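From: Tyson Chan
To: kazmi-kitchen list
Subject: Re: [kazmi-kitchen] nesting the bowls

Elaheh Ranjbar wrote:

> Hi all, a proposal for the shared kitchen before the June suppers start.
> The shelf by the window is full again. I would like us to store the
> striped white bowls inside the steel mixing bowls, all of them, all the
> time. It frees up half a shelf and people can carry the whole lot to the
> table in one trip. Clesitz does it this way at their place and Parvaneh
> says they haven't had a chip since they started. I'd also like to leave
> the vegetable tablecloth on between meals so we stop folding and
> unfolding it. Any objections?
> Elaheh

One objection and a few grumbles.

I don't doubt it saves space. I doubt the part about chips. Ceramic sitting in steel is fine as long as it sits flat, and in my experience it doesn't sit flat for long. The bottom bowl finds the curve of the steel one and the whole pile leans over. Then someone in a hurry grabs the steel rim with one hand, and the top bowl goes wherever it likes. I'd want to hear how many suppers Clesitz has done since they changed over. If it's 2, that tells us very little.

I tried it on the big table anyway, so I can't be accused of complaining from my chair.

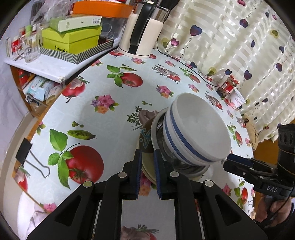 Carrying it was easier than I expected, I'll give you that. Getting the bowls back out was worse. You have to get your fingers down between the ceramic and the metal, and there isn't much room. With wet hands after washing up I would not want to do it 16 times in an evening. Traian thinks a folded dish towel in the bottom of the steel bowl would fix the lean. Maybe. It would also mean a damp towel living in there from one month to the next, and we all remember the bread bin.

As for the tablecloth, I like the tomatoes and the peas as much as anyone, but a pale cloth left out is a pale cloth with coffee on it. Every "we'll just wipe it" plan we've had has ended with me at the laundry. Also, with a print that busy you don't see crumbs until you put your elbow in them. If it stays on, then somebody other than me signs up to wash it, by name, in a reply to this message.

Sepehr brought up the Clastell rack again, the one with the sliding trays. It's 123 dollars before shipping and I still haven't seen anyone explain where it goes. The window shelf isn't deep enough. Please measure before we have this conversation a third time.

What I could live with:

Steel bowls nested in each other, on the bottom shelf. Striped bowls in their own short stack beside them, no higher than a hand. Nest them only for the walk to the table, and take them apart when you get there. If that still doesn't fit, the two Groment casserole dishes can go down to the basement, as I can't remember the last time either one was used.

Parvaneh, can you ask Clesitz what size their steel bowls are? If theirs have a flat bottom and ours are round, the comparison is no use to us. I'm willing to be talked out of this but I'd like it to be by someone who has washed up after a full supper.

Tyson

_______________________________________________
kazmi-kitchen mailing list
To unsubscribe, send a blank message with "leave" in the subject line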